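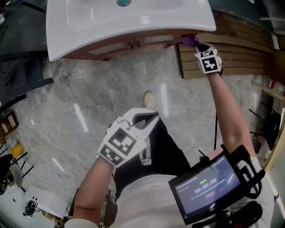 Could we please have diesel split out from unleaded this time, came the note back on my last report, and a bit more on whether people are really changing where they fill up? Fair enough on both counts! I'd lumped the two fuels together because I was in a hurry, and when I went back and pulled them apart the picture for diesel was a good deal gloomier than I'd made it sound. So this one starts with diesel.

Diesel first, then. The gap between the cheapest and dearest forecourt on our patch has stayed stubbornly wide all summer, and it's nearly always the bypass at the dear end. Unleaded has bunched up much closer. When the supermarket in Idbridge drops its unleaded, the others tend to follow within a few days, but with diesel they mostly sit tight and wait. I've sent the price sheets over separately with the fuels in their own columns, and I've gone back and redone the spring ones too so you can compare like with like.

Bikik now has 614 households signed up for the morning price text, which I'm really pleased with (I had a private bet with myself that we'd stall well short of that once the leaflets ran out). Most of the new ones came from Flullville, where word got round the school gates far quicker than anything I put through a letterbox. The villages out towards the reservoir are still thin. The mobile signal is rotten out there and I think a fair few people gave up when the sign-up code never arrived. I've asked the text company to let folk confirm by ringing in instead, and they say it can be done, though I haven't got a date out of them yet. 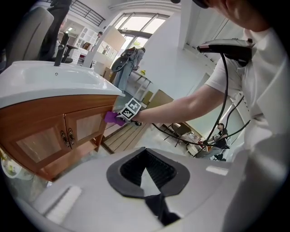
As for whether people are changing where they fill up, I can only go on what they tell us. I put a short question out with the July texts and the answers were a mixed bag. Plenty said they'd switched to the supermarket pump because they were going there for the weekly shop anyway. Others said they'd looked at the prices, worked out the drive, and stayed put. I count that second lot as a good result, by the way. Burning fuel to save pennies on fuel was one of the things we said at the start we wanted to stop people doing, and the little sum at the bottom of each text (what the detour costs you in an ordinary family car) seems to be the bit they read.

What didn't work was the Friday-night style bulletin, the longer one with the weekly round-up. Hardly anyone opened it and it took me an entire evening to write. I've dropped it, and I'd like to move what's left of that line into text credits if Mollel is happy with that. It isn't a lot of money but I don't want to shift it without asking. Text credits went up in price in June and we're getting through them faster than I budgeted for, what with the extra sign-ups.

Three forecourts have now agreed to send us their prices themselves first thing, which saves somebody driving past with a notebook. The other two say they have to ask head office. One of them has been saying that since March! I'll keep nagging, and in the meantime we're still collecting theirs by hand before eight in the morning, so their prices are sometimes a bit stale by the afternoon. We now put the time of the check in the text, after a grumpy (and quite justified) phone call from someone who drove over and found it had gone up. 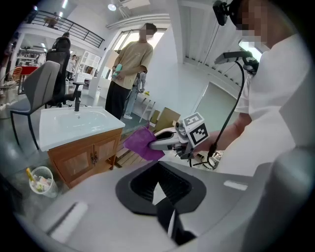 On spending we're a little under overall. Printing came in cheaper than the quote, petrol for the price rounds came in dearer, which will surprise no one, and the phone line is exactly what we said. The sheet with all of it is attached to the same email as the prices. I've left the autumn leaflet run out of it for now, as I'm still waiting on the printer.

Coming up between now and the next report: get the ring-in sign-up going, have another push in the reservoir villages, and try a heating oil price for the homes that are off the gas. That last one keeps being asked for. It'll be fiddlier than the pumps, because suppliers quote by the order and won't put a price on a board, so I'd like to try it with a small group for roughly three months before promising it to everyone. If you've funded anything similar elsewhere I'd love to know how they got the quotes.

One more question from me. The final claim form still has the old project address on it, and I wasn't sure whether to correct it by hand or wait for a new copy from you.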